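Shared Baths, Longer Stays: A Conversation With the Housing Office at Grornow

November 7, 2021

The residence at Grornow has 6 floors and, since August, a new set of rules for its shared bathrooms. The housing manager agreed to discuss the revision with this newsletter on the condition that the conversation cover the reasoning behind the rules as well as the rules themselves.

The manager began with water. Under the earlier arrangement, residents paid a flat monthly charge that included all utilities. "People had no way of knowing what they used," the manager said. "The bill came to us, and we divided it." The residence recorded 2907 gallons on its second floor in the last month of the old system. In the first full month of the new one, the same floor recorded 2725.

"I would not call that a large change," the manager said. "It is one floor and one month. We will look at it again after the winter."

The second subject was time. Residents had asked for a morning schedule, and the office declined to issue one. Each floor was invited to set its own hours and post them by the stairwell. Five floors have done so. The remaining floor voted to continue without a schedule, and the office has accepted that decision. 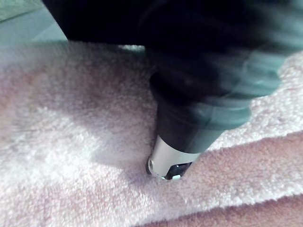
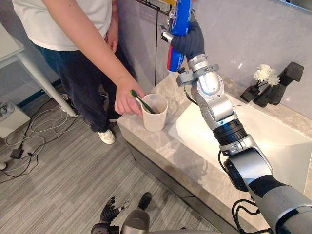
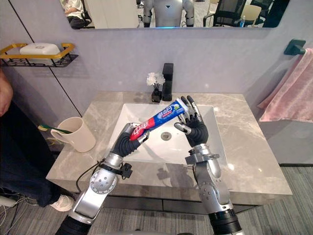 Photos: Grornow Housing Office

Asked about personal belongings, the manager described the matter as the most frequent source of complaints. Items left at the sink overnight were formerly collected and held at the front desk. "We had a drawer full of combs," the manager said. "Very few were ever claimed." The revised rules allow each resident one cup and one small bag at the counter. Towels are to be returned to the resident's own room.

Cleaning is now provided under a contract with Kokkinos, which services the shared areas every weekday before noon. The manager said that residents remain responsible for wiping down the basin after use, and that the contract does not include private rooms.

The manager was less certain about the future of the laundry area. A proposal from Plulik to replace the existing machines is under review, and the office expects to share the terms with residents before any agreement is signed. "The rent will not go up on account of the machines," the manager said. "I have put that in writing."

Residents who wish to comment on the bathroom rules may leave a written note at the front desk or speak with the manager during office hours. Comments received this month will be read at the next residents' meeting.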